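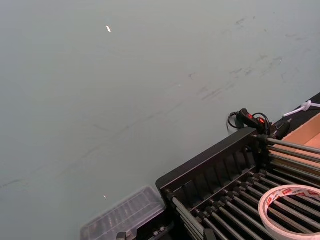
MATERIALS AND UPKEEP

3.2 Wear on pale surfaces in shared workrooms

The survey covered 50 rooms in the towns of Clerneck and Plarkau. Each room was visited two times, and two raters filled out the sheet separately before comparing scores. Rooms with carpet tile or fabric wall panels were left out, as were rooms repainted during the survey period.

Wear was scored by type and by how far it spread. Scuffs were defined as dark marks sitting on the surface, and scratches as lines that could be felt with a fingernail or that caught the light. Where the raters could not agree whether a line was one or the other, it was entered as a scratch. On pale matte tabletops the two often run in the same direction, as in Figure 1, where a band of dark gray scuffs and a long, faint line of scratches both lie on the diagonal. Entries of this kind were scored once for each type. 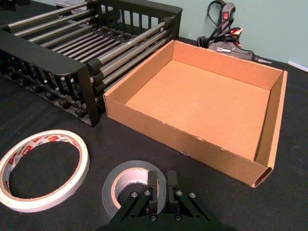

By Deanna Volk | August 30, 2026

Small supplies kept on the tables were noted on the back of the sheet but not scored. Tape was common, including duct tape (Figure 2). Adhesive residue had its own line on the form and was entered only when it could be seen on the surface itself. A roll of tape on a table did not count as residue.

The logbooks kept by the rooms gave over 300 cleaning entries. Most named the product used. The Plarkau rooms had switched in July from a general spray to Rarus, a mild cleaner sold as a concentrate, and the entries after that month are shorter and harder to use because many give only initials and a check mark. We did not try to fill in missing details by asking staff to remember them. Entries with no surface named were dropped from the count for tables and walls but kept in the overall total.

Dark tops scored lower for scuffs than pale ones in both towns. Part of this gap may come from the method, as dark marks are harder to see on a dark top. Scratches did not follow the same pattern, and the two colors came out close together.
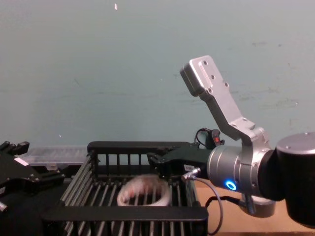

Deanna Volk

Walls were scored in the same way, with one sheet for each wall that had furniture or equipment standing in front of it. Faint scuffs and streaks of the sort seen in Figure 3 were given the lowest score above zero. The Nistor paint used in most of the Clerneck rooms is a flat finish, and the raters noted that streaks on it were easier to see from the side than from straight on. Wall scores are reported by room in Section 4 and were not combined with the table scores.

Contact the author | © 2026 Deanna Volk | Back to top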